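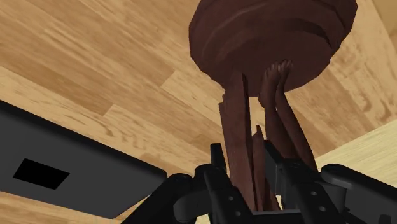
Arkamden, 5 de noviembre de 2025

El grupo parlamentario Sani registra su propuesta de ley de transparencia policial y pide que se debata antes de junio

El grupo parlamentario Sani ha registrado en la Asamblea de Arkamden una propuesta de ley para reforzar el control público sobre los cuerpos de policía de la región. El texto, de 80 artículos, recoge buena parte de las 178 aportaciones que enviaron vecinos, asociaciones y sindicatos policiales durante el periodo de consulta, ¡una participación que ha superado todas nuestras expectativas!

La propuesta crea una oficina independiente de quejas con sede en Bunerum, obliga a publicar cada trimestre los datos sobre identificaciones en la vía pública y fija un plazo de cuatro meses para resolver los expedientes disciplinarios. También amplía la formación de los agentes en mediación y atención a personas en crisis, una petición que llegó sobre todo desde los municipios pequeños.

"Llevamos mucho tiempo escuchando a la gente y hoy ese trabajo tiene forma de ley", señala el grupo en su exposición de motivos. "Queremos una policía cercana y bien preparada, y queremos que cualquier persona pueda saber qué ha pasado con su queja."

El grupo Floltau, segunda fuerza de la cámara, ha anunciado que presentará enmiendas al capítulo dedicado a la oficina de quejas – en especial al sistema de elección de su dirección –, pero está dispuesto a apoyar la toma en consideración. Sani recibe la noticia con alegría y mantiene abierta la mesa de negociación con todos los grupos.

La aplicación de la ley tendría un coste de aproximadamente 153 millones en su primera etapa, repartidos entre la nueva oficina, la formación y la plataforma de datos abiertos. La memoria económica acompaña al texto registrado.

La Mesa de la Asamblea debe decidir ahora la fecha del primer debate. El texto completo puede consultarse en el registro de la cámara y en las sedes de Sani en Arkamden y Bunerum.

Contacto para medios: gabinete de prensa del grupo parlamentario Sani, Asamblea de Arkamden.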